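Bhupendra Grewal
1st January
New year, so I'm posting the house rules for two-arm packet work. We wrote them at Rawat last May and they've been on the wall since. I'll take them in order.

Bhupendra Grewal
Rule 1. One packet, one arm, unless the task sheet says handover. If it does say handover, name the giving arm and the receiving arm before you start. The giver doesn't open until the receiver has closed. Most of our dropped packets came from people skipping that line. 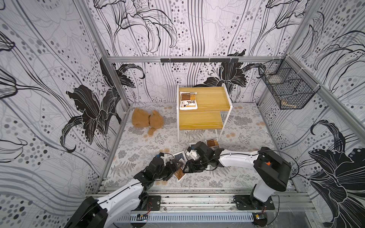
Zalia
We do the same but the receiver has to hold for a full second before the giver lets go. Is that written into yours or left to the operator?

Bhupendra Grewal
Left to the operator for now. A fixed hold is fair – I'll put it in the next draft.

Bhupendra Grewal
Rule 2. Grippers that have to work close together move one at a time. Pick which arm waits and say it out loud. If both have stopped and you can't tell whose turn it is, back both out and start again. Don't nudge.
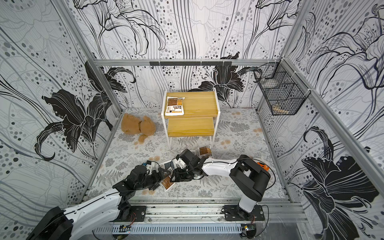 Rule 3: Where things go

Bhupendra Grewal
Packets for the table go on the top shelf. A packet over the edge of the shelf gets written down as over the edge, even if it stays put. Leave the soft toys where the layout has them. If an arm shifts one, log it and carry on.

Bhupendra Grewal
Both arms can work different areas under this rule, one at the table and one at the floor. Speed limit is 10 per cent lower when they do. People grumble about it and I'm keeping it.

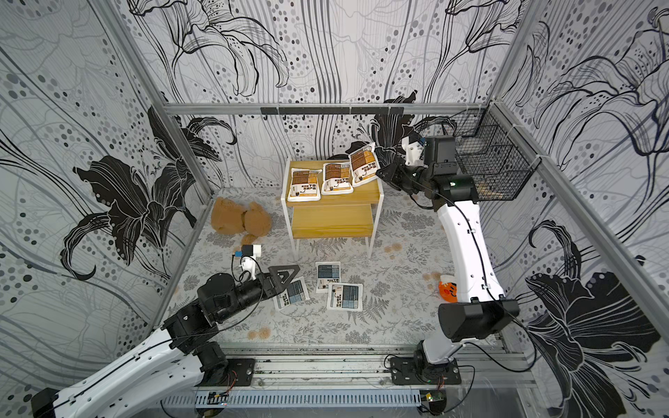 Table and floor, one arm each.

Bhupendra Grewal
Rule 4. Check the grip from the wrist camera before you lift. Fixed view alone isn't enough. Look for the packet sitting between both fingers, and if you can't see that, open and go again. Five tries, then stop and call it a fail. Fails stay in the log. 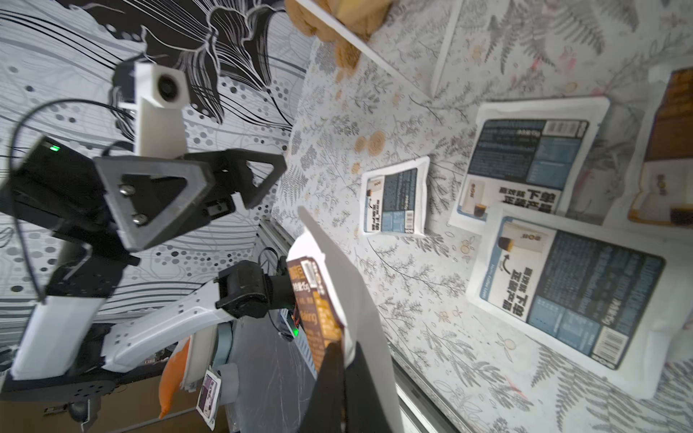

Wrist view, packet between the fingers.

Bhupendra Grewal
There are 11 rules all up. The rest cover cables, the rail and who can clear a stop, and they're dull but please read them. Vesilar asked for a copy and can have one. Comments on the draft to me by Friday.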